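Eleven at night and the gripper wouldn't let go.

Piret tapped the release. Nothing. Tapped it again. The log said OPEN. 3,679 cycles without a fault and now the log just lied, flat out, OPEN OPEN OPEN, with the stick still clamped tight.

"Calby, kill it."

"I did kill it."

"Then why's it still humming?"

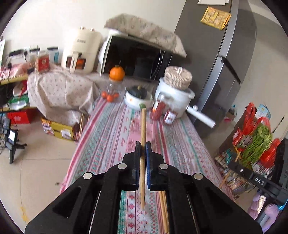
Green tip up, air fryer glowing behind.

He was on the phone from Vestthorpe, no use to anyone. She could hear him typing. August heat, fridge droning, her hand going numb.

"It's the force limit," he said. "Should be 300. Someone took it off."

"Someone."

Long pause. Typing stoped.

"Bañuelos wanted it faster. I thought he put it back."

Two weeks. She'd had her fingers in there for two weeks, clearing jams. She looked at the stick. Heard it creak.

"Piret? You still there?"

She was allready reaching for the plug.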